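Lists > Household > Clothing Care > Knitwear

Re: folding sweaters so the sleeves don't stretch
From: Gintarė Kļaviņa
Posted September 4, 2018
4 replies | 167 views

On the folding question, the original poster wrote:

> I have a shelf in the hall closet and a stack of knit sweaters that will
> not stay put. I fold them the way I fold T-shirts, in half down the
> middle and then in half again, and by the time I have pulled one out
> from the bottom the rest have slid over. Two of them now have a crease
> straight down the front that won't go away. The sleeves are the worst
> part. They end up in a lump in the middle and the cuffs hang out one
> side. Is there a better fold, or should I give up and hang them? I have
> the padded Jatex hangers from when I cleared out my aunt's apartment, so
> hanging would be easy. I would also like to know what people do about
> size. The heavy ones are twice as thick as the thin ones when folded and
> the stack leans.

Please don't hang them. I hung mine for two winters on padded hangers and the shoulders grew little bumps, and the heavy ones got longer. One cotton knit went from hip length to something closer to a tunic. Padding helps the bumps a little and does nothing for the length.

The center crease comes from folding in half down the front. Fold the sides in toward the back instead, and the front stays flat. My order is this:

Lay the sweater face down on something larger than the sweater. I use the bed. A table works if it is wide enough for both sleeves at once, and mine isn't.

Smooth the body first, from the middle out to the side seams. Leave the sleeves wherever they fall until that is done.

Bring one side in, a little less than a third of the width, and lay the sleeve straight down along the body so that the cuff points at the hem. If the sleeve is longer than the body, turn the cuff end back up on itself. Then do the other side. The two sleeves should lie next to each other. If they cross, you get the lump you described.

Fold the hem up to the middle, then once more to the collar. Thick sweaters get only the one fold, hem to collar, and go on the bottom.

Move the sleeve by the cuff and by the part near the shoulder together. When I pulled by the cuff alone, the ribbing on one of my old ones went wavy, and washing did not bring it back. Hold the cuff at the end and the upper part of the garment in the other hand, and set both down at the same time.

With stripes, use them. A sweater with wide bands across it tells you right away whether the fold is square, as the bands on the folded part should run level with the bands underneath. If they run at an angle, open it and start over. It takes a few seconds. Solid colors are harder and I go by the side seam.
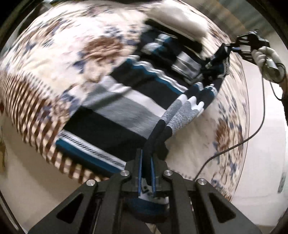
Does it matter whether a striped sweater is folded face up or face down?

Face down is better, so the front comes out on the outside of the finished fold and you can tell which one it is without opening it.

On the leaning stack: I stopped making one stack. Heavy ones on the left, thin ones on the right, and never more than four high. My shelf divider is a Wumano, the wire kind that clips on from the front. It is fine. The clip marks the paint on the shelf edge, so put a bit of felt under it. I had a Yang box before that with a lid, and I never opened it from April on, so I forgot what was in it.

For the creases you already have, lay a damp cloth over the front, hold the iron just above it without pressing down, and leave the sweater flat overnight. Try it on the inside hem first. I would not promise anything for a crease that has been there all winter — one of mine is still faintly there.

Someone in the earlier thread asked about rolling. I roll for a suitcase and for nothing else. Rolled sweaters on a shelf come undone when you take the next one.

If anyone has used the Jitorel cedar pieces, I would like to know how long the smell lasts. Mine faded by the second season and sanding them brought back only a little.

Gintarė

Filed under: Folding & Storage, Sweaters
Share (4)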